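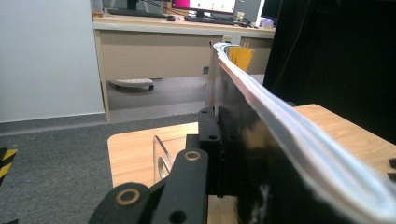

통권 153호 · 2면

## 책상 비우기, 정말 그렇게 좋은가

요즘 어디를 가나 책상을 비우라고 한다. 지난달 클리스덴 문구 모임에서도 그 얘기였고, 회원 게시판에는 '종이를 버렸더니 머리가 맑아졌다'는 후기가 줄줄이 올라온다. 나는 머리가 그렇게 쉽게 맑아지는 물건인지부터 의심스럽다. 그래도 편집부에서 한번 해 보고 쓰라기에 했다. 미리 말해 두지만 개종은 하지 않았다.

대상은 검은 표지의 두꺼운 묶음이다. 표지가 번들거려서 형광등 밑에서는 제목 한 줄 읽기도 성가시다. 세워 놓고 종이 단면을 보면 흰색, 연분홍, 하늘색, 회색이 층층이 섞여 있는데, 나는 이 색 줄을 보고 대충 어디쯤인지 짐작해서 펼친다. 남들은 이런 걸 어수선하다고 하고 나는 찾아보기라고 부른다. 끝이 말린 종이도 있다. 디르니크식 정리법 안내서에는 말린 종이는 '이미 수명이 다한 종이'라고 적혀 있던데, 근거는 끝까지 읽어도 나오지 않는다. 말렸으면 펴면 된다.

뒤쪽으로 삐죽 올라온 노란 주황빛 종이도 마찬가지다. 안내서대로라면 튀어나온 것은 전부 뽑아서 '지금 필요한가'를 물어야 한다. 물어봤다. 지금은 필요 없다. 그런데 책상 위 종이 가운데 지금 이 순간 필요한 것이 몇 장이나 되겠는가. 10월이 되면 필요한 종이도 있고, 잃어버린 다음 날 필요해지는 종이도 있다. 이 질문은 답이 정해져 있어서 질문으로 치기 어렵다.

안내서의 둘째 단계는 '투명한 것은 남겨도 좋다'이다. 투명한 소품은 눈에 덜 띄니 책상이 넓어 보인다는 논리다. 이 말도 반만 믿는다. 내 경험으로 투명한 물건은 눈에 덜 띄어서 팔꿈치에 더 자주 걸린다. 밝은 나뭇결 위에 놓으면 특히 그렇다. 길레스피 율 씨는 지난 호에 보낸 편지에서 투명 소품으로 바꾼 뒤 책상을 훨씬 덜 어지럽힌다고 했다. 축하할 일이지만, 같은 편지 뒷부분에 서랍을 하나 더 들였다는 대목이 있다. 어지럽던 것이 어디로 갔는지는 독자께서 판단하시라.

돈 얘기도 해야겠다. 짐게이트에서 파는 정리 상자는 한 벌에 178크로네이고, 뚜껑은 따로 판다. 비우라고 하면서 상자를 사라고 하는 것이 나는 늘 이상했다. 흘롱그와네 상점의 칸막이는 그보다 싸지만 두꺼운 묶음을 세우면 한쪽으로 기운다. 600쪽짜리 옛 카탈로그를 꽂아 보고 하는 말이다. 얇은 공책만 쓰는 사람이라면 괜찮을 것이다. 얇은 공책만 쓰는 사람에게 칸막이가 왜 필요한지는 모르겠다.

비우기 옹호자들의 말 가운데 인정할 것도 있기는 하다. 상판을 닦기가 편하다. 종이가 올라가 있을 때는 그 둘레만 대강 훔치게 되는데, 빈 자리는 끝에서 끝까지 한 번에 민다. 나뭇결을 따라 밀면 얼룩이 어디 있는지 손보다 눈이 먼저 안다. 밝은 상판은 빛을 받는 자리가 희끗하게 떠 보여서 닦다 만 곳으로 오해하기 쉽다. 그럴 때는 고개를 옆으로 돌려서 다시 보기 바란다. 희끗한 자리가 따라 움직이면 그냥 빛이고, 걸레를 다시 빨 필요가 없다.

대신 비운 상판에서는 전에는 신경도 안 쓰던 것이 보인다. 까만 점 하나. 깨알만 한 것이 결 한가운데 있으면 글을 쓰다가도 자꾸 눈이 간다. 종이 더미 밑에 있었다면 평생 몰랐을 점이다. 정리법 책에서는 이런 상태를 '집중'이라고 부르는 모양이다. 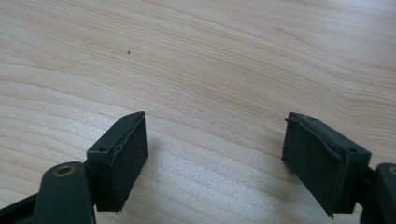
## 그래도 해 보겠다는 분께

말리지는 않겠다. 다만 몇 가지는 적어 둔다.

- 묶음은 세우기 전에 눕혀서 단면을 한 번 본다. 색 줄로 위치를 외워 둔 사람은 순서를 바꾸면 한동안 고생한다.
- 말린 귀퉁이는 버리지 말고 반대쪽으로 살살 굽혀 무거운 책 밑에 둔다. 하룻밤에 다 펴진다는 말은 믿지 말 것.
- 튀어나온 쪽지는 뽑기 전에 어느 장 사이에 있었는지 연필로 적는다.
- 상판의 점은 마른 천으로 먼저 문질러 본다. 안 지워지면 칼로 긁지 말고 그냥 둔다. 결에 있는 무늬일 수도 있고, 긁은 자국은 점보다 크다.
- 상자는 맨 나중에 산다. 안 사도 된다.

검은 표지 묶음은 결국 내 책상에 그대로 있다. 주황빛 쪽지도 그 뒤에 도로 꽂았다. 반론은 편집부로 보내 주시면 다음 호에 싣겠다. 상자 광고를 겸한 반론은 사양한다.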